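Sustier halts tray-handling trials after grip fault at Illalholm

Sustier has suspended part of its tray-handling trials at the Illalholm test kitchen after a robot gripper failed to release an object on command. The company said no one was hurt and that no equipment was damaged.

The fault arose in April during a routine session on the sorting of small items from a shallow tray beside a sink. The arm had picked up a block and was instructed to let it go. The fingers stayed closed for 20 seconds, although the control screen reported that they had opened. The operator on duty pressed the stop button and the arm was made safe.

A review of the session records found that the same fault had occurred before without being noticed. Of 551 grasps logged since the fingers were last replaced, eight had ended with a late release. In five of those the delay was short enough for the software to treat the grasp as normal.

Tymofii Horobets, who is leading the review, said the length of the delay was of less concern than the false report. "The arm believed its hand was empty and was ready to move on to the next item," he said. "With a foam block that is a nuisance. With a glass or a knife it would be a different matter, and we have to treat it as such."

The sorting task uses a red tray and a small set of objects of different shapes, among them a block, a bottle and a ribbed, flexible piece that bends into a hook. 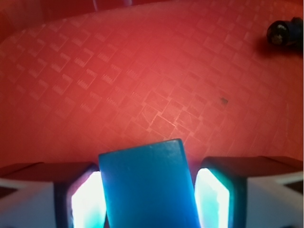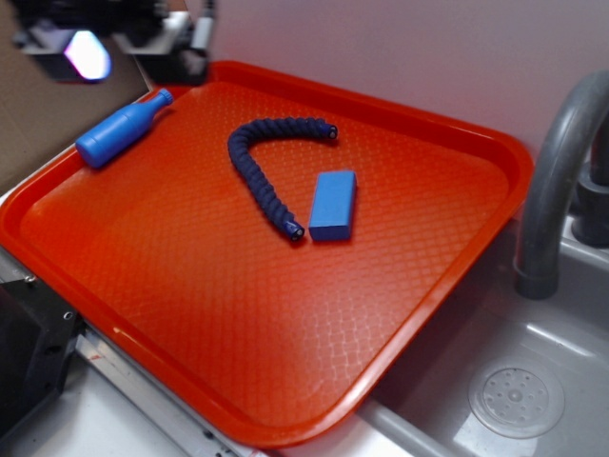
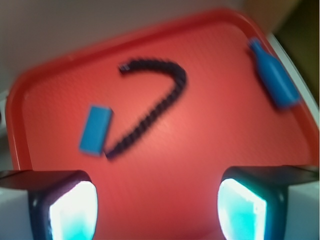 Can the fingers be opened by hand if the fault happens again?
Once the stop button has been pressed and the power to the arm is off, a trained operator may turn the release screw on the gripper body and draw the fingers apart. Staff should not pull at the object itself or reach between the fingers while the arm is powered.

Early findings point to the position sensor in the gripper, which was supplied by Fernandes as part of the Nillo hand assembly. The sensor reads the movement of the motor and does not measure the gap between the fingers. If the drive slips, the motor can complete its travel while the fingers remain where they are. Fernandes has been sent the unit for inspection and is expected to reply before the trials are due to resume.

In the meantime, Sustier has put several temporary measures in place. Closing force has been reduced on all Nillo hands at the site. After each release the arm must now pause and check the finger pads for contact before it moves away, and any late release will stop the session – however short the delay. Sharp and breakable items have been withdrawn from the trials until further notice.

Work that does not involve gripping, including camera checks and arm calibration, is continuing as planned. Operators who have noticed a slow or incomplete release in earlier sessions are asked to report it to the review team, with the session time and the item being handled, even if the session was completed without a stop.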